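Mokasora Table Linen Terms

Mokasora is a word list for table linen and tableware as they are named in shop listings and household inventories. It holds 882 headwords and 3,000 usage lines in American English. The list was built for catalog search, where one article is often sold under several names.

Contents

terms.tsv: one headword per row, with part of speech, preferred form and variants
usage.tsv: one usage line per row, keyed to a headword
notes.txt: decisions on spelling and hyphenation

Both tables are UTF-8, tab-separated, with a header row. Empty fields are left blank. Variants inside a field are separated by a semicolon and no space.

Sources

Usage lines come from two places: the Hasgate listings, which are short and heavy on size words, and the Limell inventories, which are longer and use older names. The source column holds H or L. Lines found in both are kept once, under H.

Placemats: woven, beige; woven, white and gray 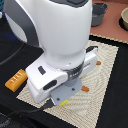
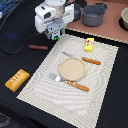
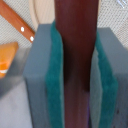
Meng Language Resources Group

Spelling

"Placemat" is the preferred form. "Place mat" and "place-mat" are variants and resolve to the same ID. "Tablecloth" is always closed. "Table runner" is always open, and "runner" alone is tagged ambiguous unless the usage line names a table.

Plates are entered by use (dinner, salad, bread) and not by width. A listing that gives only a width is matched to "plate" and goes no deeper. "Charger" has 2 senses, and only the tableware sense is included.

Color words are not headwords. They stay in the usage lines as written, so "sand," "beige" and "natural" are not merged.

Known problems

Napkin folds are thin, with 4 headwords in all. Some Limell lines use "cover" for both a tablecloth and a place setting; these carry the flag AMB in the last column and should be dropped for training a tagger. Plural-only entries such as "linens" have no singular form and will fail a strict lemma check.

Changes

The January release fixed duplicate IDs under "doily" and moved the hyphenation rules out of this file into notes.txt. Row order changed, so join on ID and not on line number.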